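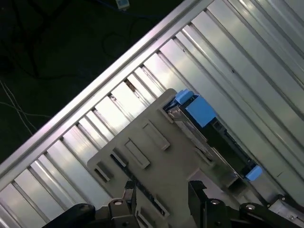 Looking after a teardown cell

Posted October 3, 2020 by the Vidstead workshop desk

Our cell takes old desktop towers apart on a slatted aluminum table. Most stoppages come from dirt and loose screws, so start there.

Vacuum the grooves in the table before each shift. A dropped case screw will tip a fixture plate enough to spoil a pick.

Check the screws on the gripper fingers every 40 hours. Wipe the fingers with a dry cloth. No oil.

Lay the tower on its side with the cover off and the inside facing up. Tuck the power cables down, clear of the drive cage.

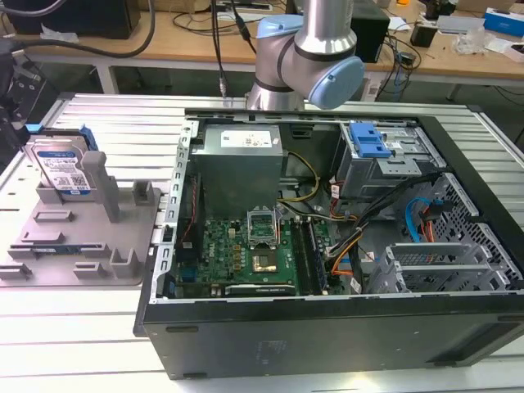

If the arm starts missing the blue latch, teach that point again before you change anything else. Do it at low speed with the tower in place. We replace the finger screws after 400 towers and keep spares in a Godoy tin by the bench.

Coil spare cable away from the table rail. Ours caught once in June and cost us a connector.

We use cookies to remember your settings. Accept | Manage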